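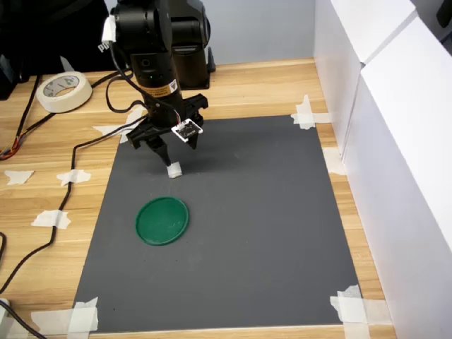 1/11
Nirnell Robotics Laboratory: notes on the demonstration programme
Today we begin publishing short notes on how our operators show tasks to robot arms. The first task in the series is a plain one. A small white cube is picked up, carried over a grey mat and set down on a round green lid.

2/11
Each demonstration is given by remote control. The operator sits at a second desk and moves a hand-held controller, and the arm follows. No part of the motion is written in advance. The joint positions and the camera pictures are saved together for later training.

3/11
The programme is carried out jointly with our partner laboratory at Drondness. Both sites use the same written procedure, and operators are asked to read it in full before their first session.

4/11
The current set for the cube task holds 203 accepted demonstrations. Across all tasks the two sites have now recorded 2090. A demonstration is accepted only when a second member of staff has watched the recording from start to finish.

5/11
On the layout of the table: the mat is taped down at its corners. A mat that creeps by a few millimetres over a morning will spoil the later recordings, and the fault is hard to find afterwards. Tape should be checked at every break and replaced when it begins to lift.

6/11
Cables are to be kept clear of the mat and fixed to the table where they might drag. Operators should move the arm slowly to the limits of the task area before recording starts, and watch the wiring as they do so.

7/11
On the manner of showing: operators are asked to move at a steady pace and to avoid long pauses above the object. New operators often stop there while they judge the height. The pause is then learned along with everything else. Our August review set aside 49 demonstrations on this ground alone.

8/11
Corrections are welcome in the record. If the grip is poor, the operator should open the fingers, rise a little and try again within the same recording. We keep these attempts under a separate label, and they have proved useful in training.

9/11
The starting places of the cube and the lid are changed between recordings, following a printed sheet. Operators should not choose the places themselves. People tend to return to the positions they find comfortable, and the set becomes narrower than it looks.

10/11
Sessions last up to 2 hours, with a rest at the midpoint. Tired operators grip early and release late. Anyone who notices this in their own work should stop and enter the time in the session log, which is kept in Oksanen, our internal record system.

11/11
The next notes will cover guiding the arm by hand, with the motors slackened, as practised at Drondness. The written procedure may be requested through the Nirnell enquiries page. Laboratories already taking part in the Nornent exchange will receive the revised version without needing to apply.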